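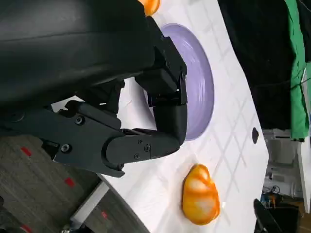

How often do the finger screws on the two-handed cell need to be checked? Every 30 hours of powered time, and again after any contact fault.

### 4.2 Hand fastening and upkeep

The Vistell cell carries two multi-fingered hands over a white table. Each finger is a chain of short segments joined at hinge pivots, with screws let into the side plates. In the first month of running, slack at the knuckle was the main cause of lost repeatability. Farzad Ahmadpour traced it to screws that had been tightened with the finger fully curled, which leaves the side plates slightly out of line when it opens. All screws are now tightened with the finger half open.

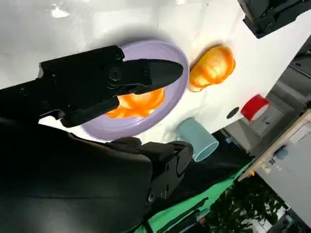
Figure 3. Black finger over the rim of the lavender plate, with circular screw heads and mounting holes visible in its housing.

The plate task serves as the working check after each service. It needs a slow approach over a raised rim, and play in a joint shows up as sideways drift of the tip. Drift is read from the joint log – the wrist view is kept for reference only. A hand passes if drift stays under 3 mm on 14 approaches in a row. Babak Nouri repeated the check with the lamps dimmed and found no change in the log values.

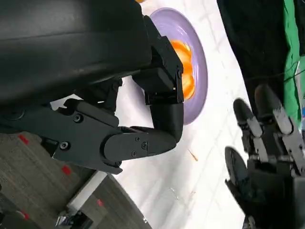
Figure 4. Jointed finger bent down in front of the plate; fingers of the second hand at right.

Both hands are serviced in the same session, so that their hours stay matched. Pads are wiped with a dry cloth and pressed by thumb to test the bond. A pad that lifts at any corner is replaced, and the tip offset is then measured again before the arm is released. Crumbs are brushed off the table between runs, as a fragment under a fingertip gives a false contact reading. A full service takes up to 19 minutes per hand, most of it spent on the knuckle screws. 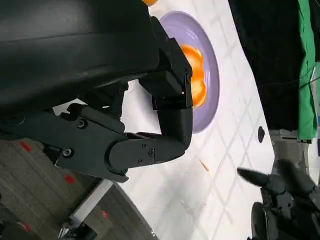

### 4.3 Zeroing the joints after service

The arm is parked clear of the table and the hand is opened to its stops. Zero values are stored only once all joints have been still for 14 seconds. If one joint fails to settle, its screws are checked again and the whole hand is zeroed from the start.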